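Print this article | E-mail this article

Writing Down the Rules for Bin Picking

Shops that automate picking tend to buy the arm first and write the procedures later. Jerico, a contract integrator with 14 cells in service, now does it the other way around. Its internal practice for picking from metal bins runs to 52 clauses, and no cell is released to a customer until each one carries a signature.

The first section deals with the bin. A bin is treated as part of the fixture. It has to be clamped or bolted before the arm is enabled, and the holding points are recorded on the cell drawing. A bin that shifts by a few millimeters will not always stop the robot. More often it moves the walls relative to the collision model, and the first sign of trouble is a scraped gripper finger. Jerico requires a check of bin position at the start of each shift and after any contact with a wall.

Wall clearance comes next. The stored model must include the gripper, the wrist and the cable bundle at its widest point. Leaving out the cables is the most frequent finding in Jerico's reviews. Of 37 cells examined at customer sites, 9 had a collision model that ended at the flange.

We use cookies to improve your visit. By continuing to browse you accept our cookie policy. OK

Cable routing has its own clause. The loop at the wrist must be long enough for full rotation of the last axis and short enough to stay clear of the parts. Ties are allowed on the bundle but may not be placed where the cable bends. The Gulus plant, which runs mixed parts over two shifts, added a rule that cables be inspected with the wrist at both ends of its travel.

Pendants are covered in one paragraph. When a cell has more than one arm controller, each pendant must be labeled with the controller it belongs to, and its storage place must be outside the reach of the arm. The enabling switch is tested before manual work begins.

Test parts should be plain, rigid and of known size. Konov uses blocks for acceptance runs and changes to production parts only after the empty-bin and last-part cases have passed. The last part is the harder case, as it often lies against a wall where one finger has no room. The Lu line logs these as a separate fault code so that they do not distort the grip failure rate.

Changes to any clause are reviewed in October. A cell already in service keeps the version it was released under until its gripper, bin or controller is replaced.

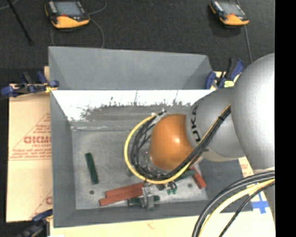 Replacement of any of the three calls for a new clearance check at low speed, with the results filed alongside the original release sheet.

Print this article | E-mail this article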